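Why Do Chopsticks Come in Twos?
Big Questions for Smallish People
By Coralie Hoani

Look at a fork. It is a fairly bossy tool. It has spikes, it has a handle, and there is only one way to be any good with it. Now look at a chopstick. It is a stick. If you had found it in the yard, you would have been told to leave it outside.

And yet people have been eating with sticks for thousands of years, and there are far more chopsticks in the world than there are people to hold them. So what is going on?

First they were for cooking

Chopsticks began in China a very long time ago. The earliest ones were probably kitchen tools, used to stir pots and fish things out of hot water. If you have ever tried to get a dumpling out of boiling soup with your fingers, you will see the point. (If you have tried it, please don't try it again.)

Later on, people moved them from the pot to the table. One popular idea is that cooks began cutting food into small pieces, which cook quickly and use less firewood. Small pieces don't need a knife at dinner. They just need something to pick them up.

Two sticks, one mover

A chopstick is a lever, like a seesaw or a wheelbarrow, only thinner. Your hand works one end and the other end does the eating. When your fingers move a little, the tip moves a lot. That is handy for reaching a noodle and annoying when the noodle gets away.

Most people hold the bottom stick still. It rests between the thumb and the hand and does nothing at all, a job many of us would enjoy. The top stick does the work, held a bit like a pencil. Bring it down and you pinch. Lift it and you let go, ideally over the bowl.

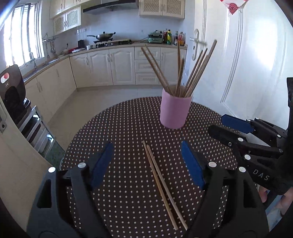
Photo: Szabolcs Vincze

Plenty of chopsticks are fat at one end and skinny at the other. The skinny end is for the food. The fat end is for you.

Not all the same

Chinese chopsticks are usually long, which helps when the dishes are in the middle of the table and your uncle is faster than you. Japanese ones are often shorter, with pointed tips that are good for picking bones out of fish. In Korea they are often metal and rather flat. Metal ones are slippery, and Korean children learn to use them anyway, so no complaining.

There are manners, too. Don't stand your chopsticks straight up in a bowl of rice. In several countries that reminds people of a funeral. Don't point with them. And don't play the drums, however good you are at it.

Try it

You need a pair of chopsticks, two bowls and 5 cotton balls. Put the cotton balls in one bowl and move them to the other. Easy? Swap them for dry beans. Still easy? Try it with your other hand, and say goodbye to your afternoon.

My neighbor Rangi Lockyer can move a single grain of rice. He told me it took him about 1000 goes. I dropped a bean behind the fridge, and I think it lives there now.

Next time: Why is a spoon upside down when you look into it?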